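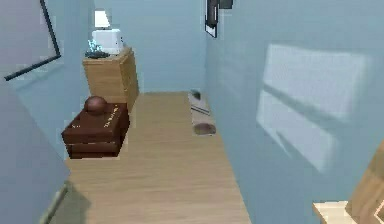
Simulated narrow room from the Uvlow room set, elevated view down the length of the room.

Uvlow Rooms: simulated episodes for comparing camera placement and controllers

Version dated 2022-06-25. Maintained by the Skeston simulation group.

Summary

Uvlow Rooms contains 1,316 navigation and reach episodes recorded in 51 simulated rooms. It was built to compare two camera placements and two base controllers under identical room layouts. All images are rendered. There is no real-world footage in this release.

What is compared

Cameras: a high fixed view and a forward view mounted on the mobile base. Both use the same resolution and field of view. The high view sees furniture tops and most of the floor. The forward view loses low objects once the base is close to them.

Controllers: Coutinho, a waypoint follower with a local planner, and a velocity controller trained on the forward view only. Each controller starts from the same pose in each paired episode.

Arm and gripper settings are held constant across all runs. Do not use this release to rank grippers.

Rooms

Rooms are narrow or square and use simplified wall and floor textures. The room shown has pale blue walls and a light wood plank floor, with a tall dresser and a low dark brown chest along the left wall. The middle of the floor is clear, and a few small items lie along the base of the right wall. Layouts of this type test whether a controller stays in the open path or drifts toward the wall.

The window-shaped light on the right wall is part of the room lighting. In our tests, high-contrast patches of this kind caused false edges in the depth estimator more often than dark furniture did. Lighting can be changed per room in the config file.

Episode contents

Each episode folder holds:

rgb: color frames from both cameras
depth: rendered depth, in meters
pose: base position and heading at every step
cmd: controller output before clipping
meta: room name, random seed, controller name, end condition

Episodes end on goal reached, collision, or timeout at 200 steps. Frames are saved at 10 per second of simulated time. Collision episodes are kept and should be filtered by the user if not wanted.

Splits

Splits are made by room. No room appears in both train and test. The Brurnenmont rooms are in the test split only and have tighter clearances than the rest.

Known issues

Small floor objects are low in detail and can be hard to classify from the high view. Labels come from the scene file, so a label may be correct where the rendering is ambiguous.
Some furniture near the camera is only partly in view. Its mask covers visible pixels only.
Episodes made before the March physics update have slightly lower wheel friction. Check the physics field in meta before mixing them with later runs.

Use

Report results per camera and per controller. Pooled scores hide most of the difference between the two views.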